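3.2 Gehäuse und Bauteilablage

Untersucht wurde die Zugänglichkeit der Steckplätze in einem liegenden Desktop-Rechner mit abgenommener Seitenwand. Ausgewertet wurden nur Stellungen, in denen Hauptplatine und Rückwand ohne weiteres Lösen von Schrauben erreichbar sind (zur Auswahl vgl. Okeke, Abschnitt 2).

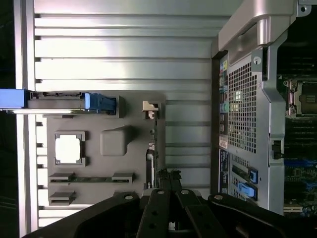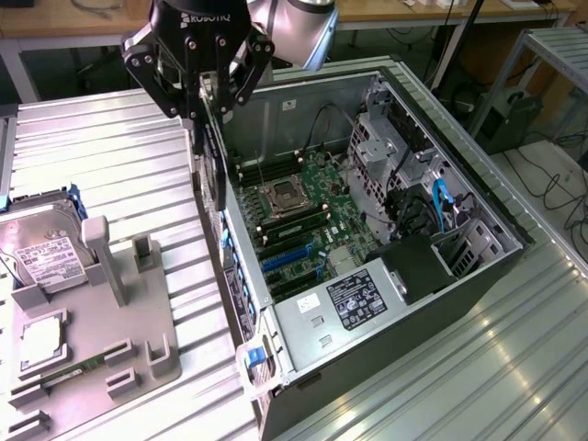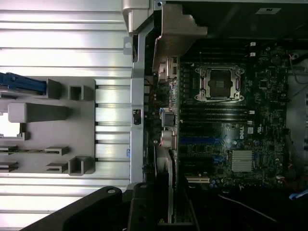
Abb. 4: Geöffnetes Rechnergehäuse in drei Ansichten. Oben: Rückwand mit Anschlüssen und Lüftungsgitter. Mitte: Gehäuse mit Netzteil und Laufwerkskäfig, links daneben die Bauteilablage mit Festplatte. Unten: Gehäuseholm zwischen geripptem Blech und Hauptplatine.

3.3 Zugänglichkeit der Steckplätze

Als erreichbar gilt ein Steckplatz, wenn das Bauteil senkrecht zur Platine geführt werden kann, ohne Kabel zu verlegen. Je Steckplatztyp wurden 22 Durchgänge protokolliert, davon 13 mit vollständig belegten Speicherbänken. Die blauen Verschlüsse der Erweiterungsplätze wurden getrennt erfasst, da ihr Öffnungswinkel den Freiraum an der Rückwand mitbestimmt. Durchgänge über 300 s wurden abgebrochen und gingen als Fehlversuch in Tabelle 2 ein.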